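**Moving from a community art class to a "real" studio program as an adult: did it help you?**

I've been taking the evening drawing class at the Clernby rec building for two winters now and I love it, but I think I've hit a wall. Same still life setups, same eight or nine of us, and our teacher is lovely but she's stretched thin and mostly walks past and says "nice." I want somebody to tell me my ellipses are bad! (They are bad.)

There's a studio program over in Tarkwood that runs ten weeks starting in February. It's $600 without materials, which is a lot for me, and you have to send in a few pieces first. I'm 50, I work full time, and I've never shown my stuff to anyone who could say no to it. Has anyone here made that jump? Did you get your money's worth, or should I put the cash into books and paper and keep plugging away at home? Also, how do you pick which pieces to send? I've got a drawer full and I hate all of it on alternate days.

---

**Reply from Tyra Westerberg** (marked helpful)

I did this exact thing, same program, a few years back, so I'll tell you how it went for me and you can sort out what applies.

Short version: yes, worth it, mostly for the critiques. Every third week you pin up what you've got and the whole room talks about it for a good long while. The first time I wanted to crawl under the radiator. By the last one I was taking notes. I'd been drawing hands the same wrong way for years (thumbs way too short) and a guy in the back row pointed it out in maybe four seconds.

Things I wish I'd asked before I paid:

- **Who's teaching your section.** They rotate. One of the instructors is all about measuring with a stick and plumb lines, the other one wants you loose and covered in charcoal by the end of the first night. I'm a measurer, I got the charcoal one, and I sulked until week five.
- **How much homework.** They told me a couple hours. Mine ran more like six. If you work full time, clear your Sunday mornings now.
- **What's on the supply list.** Budget another 82 dollars if you're starting from nothing, and that was me buying the cheap newsprint. The list asks for Bodix charcoal. I used what I already had and it went fine.
- **Whether you can switch nights.** You can, once, if there's room.

For the pieces you send in, I'd go with four and make two of them drawings from life. They'd much sooner see an honest, slightly wonky drawing of your kitchen chair than a smooth copy of a photo. Put the date on the back in pencil. And don't send the oldest one you're fond of (I did, it was a horse, it was a bad horse).

If your drawer is all apples and bottles, spend a couple of weeks drawing plain, pale, boxy stuff around the house before you apply. Molded plastic is great for this. It's all white on white, lots of sloped sides, and you can't lean on color or pattern to save you. Trays, stools, anything with ribs or compartments in it. I filled half a sketchbook that way. 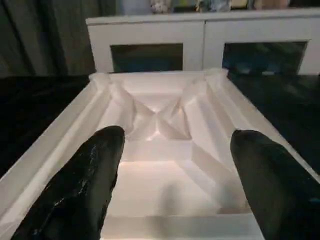
White molded tray, plenty of slopes to shade.

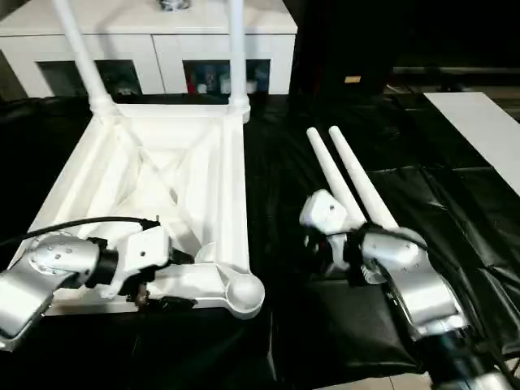 - **One more thing to ask about: parking.** The lot behind the building fills up by six, and the street is metered until eight. I took the bus home with a wet drawing board exactly once.

Come back and tell us if you get in!

---

**Reply from a member**

books. get books. I went to a studio thing and it was 40 minutes of the teacher talking about his own show every single night. library has plenty and they're free

---

**Reply from another member**

I haven't done Tarkwood, so take this with salt, but there's a middle road. The Kristiansen frame shop lets people use the upstairs room for open life drawing one evening a week. You chip in for the model and that's it. There's no instruction, but the regulars are good and they'll tell you what they see if you ask nicely. I learned a ton just from standing behind a woman who draws everything with a ballpoint pen.

You could go there this fall, get some life drawings done for your application, and find out whether you like having people look at your work before you hand over that kind of money. Bring clips, the easels are old and a few of them are missing the top piece.

Also, ellipses: draw the whole thing through, even the part behind the jar. Turn the page upside down after and you'll spot the bad side right away.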